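Getting residue out of plastic jars

August is when the empties pile up. We go through honey, apricot jam and a chili oil in quantity over the summer, and by the end of it the shelf over the washing machine is full of jars that have been rinsed once and put away as clean. They are not clean. Hold one up to a window and there is a film on the wall and a ring under the lip. I spent several evenings working out a routine that deals with both, and these are my notes.

First, the material. Most clear food jars sold around here are PET, marked with a 1 in the triangle on the base. PET is light and reasonably tough, but it softens at temperatures a glass jar would ignore. Water straight from the kettle will pull the neck out of round, and once the neck is out of round the lid will never seal again. I lost two Totby jars that way. Hot tap water is the upper limit I use now. Polypropylene jars (marked 5) tolerate more heat but are usually cloudy, so you can't see what you have missed.

Second, the residue. Sugar-based residue dissolves in water given time. Oil-based residue does not, and if it carries a pigment (chili, turmeric, paprika) some of the color moves into the plastic and stays there. It pays to sort the jars into these two groups before filling the sink. If an oily jar goes in first, everything after it comes out with a film.

The geometry matters more than I expected. In a jar with a shoulder, whatever is left runs to the lowest point and sets there. Stored upright, that is the corner where the wall meets the base, which a bottle brush reaches. Stored on its side, it is a line along the wall plus a thick deposit at the mouth, where the thread and the lip hold it. The mouth is the slowest part to clean because the residue is thickest and the surface is not smooth.

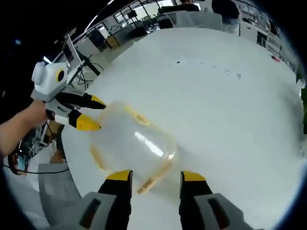
Clear jar on its side, amber residue around the mouth and thinner streaks along the lower edge.

The routine for sugar residue is as follows.

Scrape first. A narrow silicone spatula takes out most of the bulk. I use the small one from Dorard, which has a blade stiff enough to follow the inside of the lip. Metal scratches PET, and a scratch will hold residue on every later wash.

Soak with the jar full to the brim. Half-filling it and laying it down only wets one side. I add a drop of dish soap, put the lid on, and stand the jar upside down in a bowl so that the thread is under water from both directions. An hour is enough for honey. Jam takes longer on account of the pectin, and I leave it overnight.

Brush the thread from the outside with an old toothbrush, turning the jar against the brush. Then the inside of the lip, then the walls, then the base. Working in that order keeps loosened material moving down and into the water.

Rinse twice and dry with the mouth down on a rack. A folded towel seals the opening and keeps the moisture in, so I stopped using one. A Twal rack with upright pegs works well, although the pegs are too short for anything over a liter.

For oil residue, water comes last. Wipe the inside with a dry paper towel until the towel comes away nearly clean. Then add a tablespoon of baking soda and enough dish soap to make a paste, and work it around the wall with a sponge on a stick. Leave it for ten minutes, then rinse with warm water. If there is still color in the plastic after that, a day on a sunny windowsill will lighten it somewhat. I would not expect it to vanish.

Smell is a separate problem and usually sits in the lid. Lids with a foam or paper liner hold on to it indefinitely, and I throw those out. Plain lids get the baking soda treatment along with the jar. Zotitz sells replacement lids in the common neck sizes, in packs of 100, which is a great many lids, but they fit and they have no liner.

A note on labels, while the jar is already in the sink. Paper labels with water-based glue come off in the overnight soak. Plastic film labels do not. Peel those dry and slowly, at a low angle, and take off the remaining glue with cooking oil on a cloth. Wash the outside again afterward, or the jar will pick up dust on the shelf.

Some jars are not worth the effort. Anything with crazing in the wall, a neck that has gone oval, or a yellow cast that survives a full wash goes to recycling after a rinse. The rest now go back on the shelf with their lids off — stored closed, even a clean jar smells stale by winter. I keep the lids in a drawer underneath, sorted by diameter.

Next on the list are the pump bottles, where the spring chamber in the pump doesn't come apart.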